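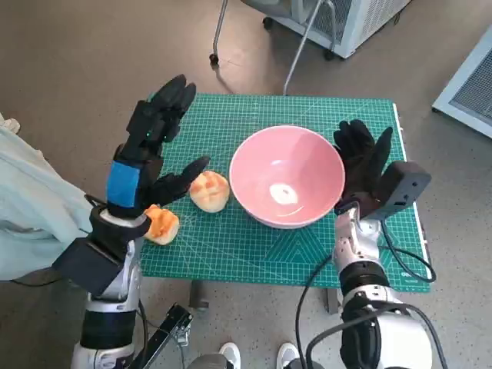

Buns, bowls and a bit of a confession

I promised Borghild Berge I would write up the bun evening for this issue, and then August disappeared on me, so my apologies to everyone who has been asking for the recipe at the bus stop. It's at the end, you can skip to it if you like!

First, the confession. For years I have shaped my buns, left them to prove on whatever plate was nearest and then wondered why they came out looking like slippers. Borghild watched me do this for perhaps a minute before she took the plate away. Her way is to give every bun its own bit of space, turn it now and then with your fingertips (she is very firm about fingertips) and keep a deep bowl close by for whatever you're filling or glazing with. I've gone over to a pink one, which I love, it's glossy inside so the last scrape of glaze comes away with a spatula and there's no soaking it overnight.

The other thing I have changed is what I work on. My old floury tea towel has been retired and I now keep a green cutting mat on the little table, the gridded sort that dressmakers use. It was bought for quilting, I admit, but the squares are wonderfully handy for spacing things out, and if you put two buns down side by side you can see straight away which one you've been mean with. Do keep a separate mat for the sewing box if you're going to put raw dough on yours. Jihad Srour didn't, and he was picking dried dough off his bias binding until bedtime.

The crosshatching on top was the bit most people wanted to know about. You make a stiff paste of flour, sugar and soft butter, pat it out thin, lay it over the bun and press lines into it with the back of a knife, first one way and then the other. Go lightly. Theano Sfakianakis pressed right down to the dough and hers opened up like a book, though I have to say they tasted lovely with apricot jam. Po-yen Cheng dusts the knife with sugar before every line, and his were the neatest on the tray by a mile.

For the dough: 500g strong white flour, a sachet of fast yeast, 60g sugar, a good pinch of salt, an egg, 60g soft butter and enough warm milk to bring it together (start with 230ml and see how you go). Knead until it's smooth, leave it until it has doubled, shape, top, leave it again until puffy, then bake at 180 fan until the tops are golden. Mine take 26 minutes, but my oven at Hovland is a slow old thing and Borghild's are out well before that, so keep an eye on them.

The next bun evening is on 18/09/2024 at the Berges'. There are 4 places left and Holger would like names beforehand so he can get the butter in. Bring an apron, a blunt knife and a deep bowl if you have one you like.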